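Chapter 4: Picking a Gripper Kit You Can Live With

Okay, so by now you've read 126 pages on arms and motors, and you probably want to buy something! This chapter is my long, opinionated look at the Histau hand-held kit, which costs $502 with spare pads (I bought mine in June). 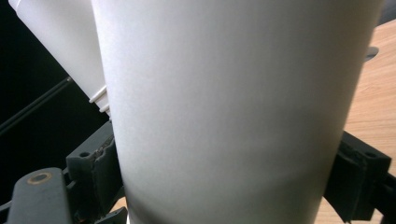
By the Author | Chapter 4 | Reading time: 30 minutes

I like starting people on smooth white shapes that taper, held between both fingers. A plain taper tells you a lot about how a grip sits, and you don't need fancy software to see it.

The other kit we'll look at, the Ultuvby, closes faster but feels stiff to me. More on that in the next section.

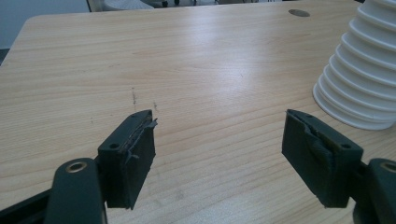
Pads are where I get picky, and where the price tag can fool you. Budget for them from the start. Look at the covering along the inner edges of both fingers, torn and lifting, with a little ragged flap near the tip of the left one. I'd swap pads in that state before trying anything ribbed, like the white piece standing off to the right.

14 shares | 4 comments

Related
Birkent Starter Arm: First Week
Thammasiri Pad Sets Compared
Reading a Spec Sheet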